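Limescale, part two

The Fernirthorpe supply is hard, and our kettle shows it within a fortnight. I have now run 36 descaling cycles since September, all with citric acid at the same dose, and logged the boil time for 690 ml before and after each one. Heavy scale adds nearly 80 seconds. Vinegar did the job too, but the smell stayed in the spout for days.

The filter jug from Custton slows the build-up. It does not stop it, and the cartridges cost more than the acid.
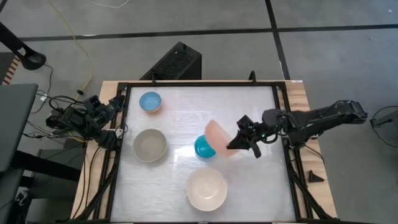
Bowls and the small teal cup.

Next I will test the tap at Wustovholm, where the water is softer, using the same kettle and dose.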